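Workplace Guides > Automation > Handing a Front Desk Task to a Robot Arm

How to hand over the charging counter to a robot arm without upsetting the desk

Plugging in and tidying phones is a small job, but at a busy front desk it eats into the day. At the Wendov office we moved it to a robot arm in August. These steps cover the handover and what it means for the people who did the work before.

Before you start

Write down who does the job now and when. Our desk staff handled 40 phones on a normal day, most of them before lunch. Ask those same people which parts they would like to keep. Ours wanted to go on taking phones from visitors and giving them back, so the arm only works on the counter.

Step 1. Clear the counter
Take away cups, paper and pens. Keep the charging cables, and throw out any with a bent connector.

Step 2. Set the limits
Mark how far the arm can reach and keep chairs outside that line. Run it at 30 percent speed for the first 2 weeks. Show every person on the shift where the stop button is, and have each of them press it once while the arm is moving.

Step 3. Teach the cable moves
Start with one phone and one cable. Have the gripper approach a cable with the fingers open, close on it, lift, and set it down again. Add a second cable only when the first move is reliable. Cables that lie close together cause most of the wrong picks, so include that layout in your practice runs.

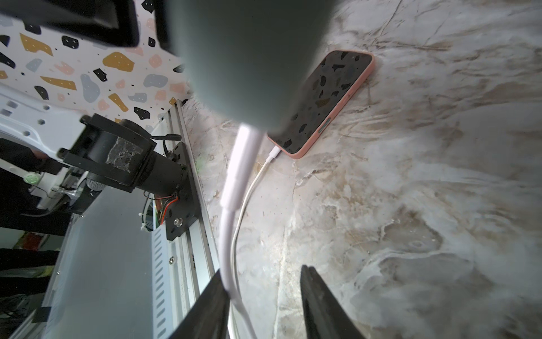

Two white cables between the open gripper fingers, with a phone charging cable plugged in at the phone.

Step 4. Log the first 100 runs
Use a paper sheet with three columns: done, helped, stopped. The person on shift fills it in. Go over the sheet together at the end of each week, and change the moves that needed the most help.

Step 5. Rewrite the shift sheet
Take charging off the desk duties and add a morning check of the arm. Put the check on paid time. Our shift now opens 30 minutes earlier on Mondays for this, and the desk has taken over visitor booking with the time it got back.

Contact Wendov Workplace Guides | Copyright 2022 Wendov | Back to top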